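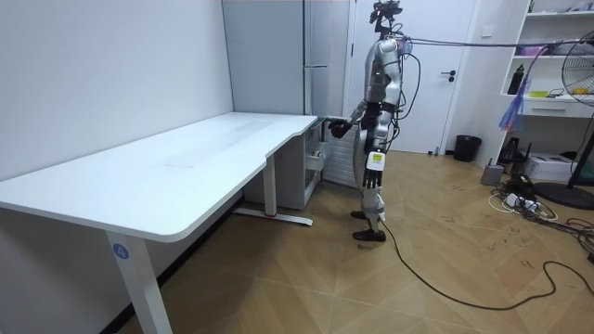
Jernach wrote back after the last report to ask why the under-14s were still training on the lower pitch, and whether the grant had been meant to move them. It had, and the move is now done. The reply below covers that point first and then the rest of the period.

Pitches

The under-14s and under-16s moved to the upper pitch at Flaneck in March. The delay came from the drainage work, which was finished five weeks behind the contractor's programme. The lower pitch is now used by the under-10s and for goalkeeper sessions. We lost four home fixtures to waterlogging before the move and none after it. Two of the four were replayed; the league awarded the others as goalless draws.

Players

There are 30 players registered in the development group, against a target of 28. Of these, 18 were with us last season. The new players came mostly through the open trials in the autumn, with three transferring from Warudari when their under-14 side folded. We agreed to honour the subs those families had already paid.

The girls' section remains below target. We planned for two squads and have one, which trains with the under-12 boys for half of each session and separately for the rest. A second trial will be held in July.

Coaching

Five coaches started the introductory course and all have completed it. One has moved away for work and will need replacing before pre-season. Sessions now run twice a week from 6 pm, with the younger groups off the pitch by 7.15 pm. The individual development plans in the original bid are in place for the two older squads only. We underestimated the time they take to write, and the under-12 plans have been put back to next season.

Matches

The under-16s finished fourth in their division and reached the semi-final of the county cup, losing on penalties to Kurtuluş. The under-14s finished seventh. Their results improved after Christmas, when the side went to a back four and stopped conceding so many from corners.

Spending

Spending in the period was £2582. Most of it went on pitch hire, then course fees, goals and nets. The goals cost more than budgeted as the first pair quoted for did not meet the size required at under-14 level. Travel was under budget because two away ties were switched to Flaneck. We ask to carry the travel underspend over to cover the July trial.

Next period

Replace the departed coach.
Hold the girls' trial and decide on a second squad by the end of August.
Write plans for the under-12s.
Agree winter floodlight hours for the upper pitch.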